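Home Log Projects Parts Bin Contact

Filed under: Notebook / Arm build

25th July

Picked the arm work back up after leaving it since March. Bench time was short, so most of today went into the simulator and the gripper settings. The real arm is still on the shelf with its shoulder joint off, waiting for the replacement bearing from Orkano.

Where things stood. The Altulum controller board talks to the laptop again. The fault was the cable, same as last time, and I have thrown the cable out so it can't happen a third time. The Pappas power supply is fine on the meter. I had written in the old notes that it sagged under load, but I was measuring at the far end of a thin lead. Crossed that out.

Gripper model. The version in the simulator had the finger pads set too far apart at full close, left over from when I planned to glue rubber on them. Put them back to the drawing. Also changed the pivot friction, which I had guessed at in March and never checked. Screws are modeled as fixed parts of the links now. They were separate bodies before and slowed everything down for no benefit.

Closing force. Tried the motor limit at 200, 400 and 600 in the controller's own units. At 200 the fingers closed but the bottle slid down as soon as the arm lifted. At 600 the contact solver got nervous and the bottle buzzed between the pads. 400 was the one that held, so that is the default in the config file until I have the real fingers to compare with. Changed nothing else between those runs.

Test object is the small yellow bottle with the white cap. I like it for this because it is easy to pick out against the white panels in the kitchen scene, and the cap gives a clear top end to aim by.
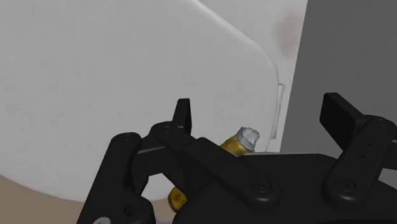 Build notes > Grasping

Bottle is in the jaws and tilted, cap up and to the right. The tilt is what I want to work on next. The approach code assumes an upright object and computes the place position from that, so any lean carries straight through to the other end of the move. Two ways to deal with it. Either square the wrist up to the bottle before closing, or read the angle after closing and correct when putting it down. The second is less work and I'll try that first.

The central bar also passes in front of the bottle from this view and hides part of the middle. Cap and lower end still show on either side of it, so the angle could be worked out from those two. Worth remembering before I write anything that expects to see the whole body.

Ran the lift 5 times with the force at 400 and the start pose unchanged. Held every time. That says very little about other start poses. Next batch gets a small random offset on the bottle position, and I'll save the seeds this time.

Things that cost me time today:

The Brerer plugin resets the camera pose whenever the scene reloads. Saved the pose in a separate file and load it by hand. Ugly but it works.

Units in the link file are millimeters and the scene is in meters. I knew this. Still lost nearly an hour to it after editing the palm housing.

The log folder fills up fast with video on. Turned video off by default.

To do, in order:
Angle correction at the place step
Random offsets on the start position
Print a second pair of finger pads, thicker at the base
Fit the shoulder bearing when it comes
Label both ends of the new cable

If anyone else uses the shop laptop before I'm back, please leave the simulator on the current version. The update changes how contacts are handled and I'd have to redo the force runs.

Recent entries
Shoulder joint apart, bearing worn
Power supply measurements, second try
Redrawing the finger linkage
First moves with the Altulum board
Sorting the screw drawers

Older entries Newer entries Back to top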